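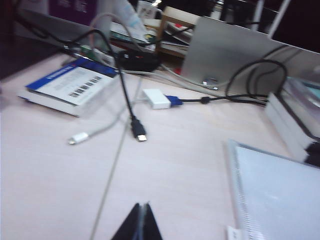 Flekthorpe 线缆整理数据集(故障子集)说明

版本:0.4
状态:可用,但请先读“已知问题”一节,再下载。上一位没读的同事训练了一整个周末,得到一个只会往后缩手的策略。

这是什么

Flekthorpe 是一套桌面整理任务的遥操作与自主运行记录,对象是办公桌上常见的那堆东西:HDMI 线、细白线、带蓝色 VGA 接头的白色小转接器、包装盒、装订册。任务写在纸上只有一句话:夹起指定的接头,放到托盘里。写这句话的人当时还没有见过桌子。

本子集只收录出过问题的片段。正常片段在主集里,数量更多,看起来也体面得多。

规模

片段总数:760
其中触发急停:48
其中触发力矩保护但未急停:207
其余:夹空、夹错、夹对了但放错地方,以及操作员自己放弃
单个片段时长:最长 11 分钟,那一条请跳过,后半段夹爪一直在和同一根线僵持

每个片段包含

腕部相机视频,彩色,无深度
关节角、关节力矩、夹爪开度
夹爪指令与实际开度的差值(排查本次故障主要靠它)
事件日志,纯文本
人工标注的失败类别,见下

故障经过

五月的一个星期六,机械臂在执行“夹取 HDMI 接头”时夹住了接头旁边的细白线,然后照计划抬升。抬升本身做得很标准。细白线的另一端固定在桌子后方的设备上,于是整条线被拉直,带着后面的一串东西往前挪。力矩保护本应在此时介入,结果晚了将近两秒,最后是操作员拍的急停。

无人受伤。损失为一个接头的外壳,以及大家对默认参数的信任。

原因

一、保护阈值沿用了 Jenotley 的配置。Jenotley 是我们早先的积木搬运项目,积木不会连着墙。阈值在那边合理,在这边等于没有。

二、滤波窗口过长。Brellow 控制层会先对力矩信号做平滑,再交给保护逻辑。缓慢收紧的线缆在平滑之后,曲线看上去十分安详。

三、检测模型把接头和邻近的线当作同一物体。训练图里的线多数是单独摆放的,真实桌面上它们互相叠压、绕圈,还会钻到别的东西后面去。

四、配置评审时有人在第一条旁边写了“以后再看”。事后查记录,大家都看见了这句批注。

已采取的措施

抬升前增加试拉:先抬 5 毫米,停住,读力矩,超限即松开。
力矩保护改读未滤波信号,平滑后的信号只用来画图。
线缆类目标单独设阈值,不再继承其他项目的默认值。
桌面后方的固定线缆在任务开始前登记为禁夹对象。登记工作目前靠人,所以也会漏。
急停按钮挪到操作员坐着就能够到的位置。原先的位置要求先站起来。

失败类别

SNAG:夹住或勾住非目标线缆
TETHER:夹对了目标,但目标另一端固定
EMPTY:夹空
CONFUSE:目标识别错误,常见于 HDMI 与 VGA 接头相邻时
SHOVE:未夹取,只是把东西推走了
GIVEUP:操作员中止,原因栏常为空

SNAG 与 TETHER 的界线不总是清楚。两名标注员意见不一致时,两个标签都保留,请勿自行合并。

已知问题

部分片段的视频比力矩数据慢几帧,对齐脚本在 Yatsenko 工具包里,运行前先看它的说明,默认参数会把本来对齐的片段也错开。
画面底部常驻两根黑色夹指,会挡住紧贴夹爪的目标,做检测时建议加遮罩。
画面近处略有模糊,小接头的边界标注误差偏大。
浅色桌面上的白线对比度低,漏标比其他类别多。发现漏标请提交,不必附上感想。
早期片段的事件日志里,急停有时记成“正常结束”。从某种角度说也没错,确实是结束了。

适用与不适用

适合:异常检测、夹取失败分类、保护策略的离线回放。
不适合:直接做模仿学习。这里的示范大多是在示范怎样出事。
不得用作安全认证的依据。阈值只对我们这台臂、这副夹爪和这张桌子有效,桌子换了方向都要重测。

复现步骤

1. 将夹爪限速调到最低档,确认急停有效。请真的按一次。
2. 准备一根一端固定的废旧线缆,不要用还在供电的。
3. 载入旧版阈值文件,文件名带 old 的那个。另一个带 old2 的也是旧版,别用。
4. 执行抬升,记录力矩与开度差值。
5. 换成新版阈值,重复上一步,对比触发时刻。
6. 做完后把新版阈值留在机器上。上次复现的人忘了,因此子集里多出来三条片段。

反馈

请在项目仓库提交问题,附片段编号和失败类别。只写“机械臂又抽风了”的,会被退回补充材料。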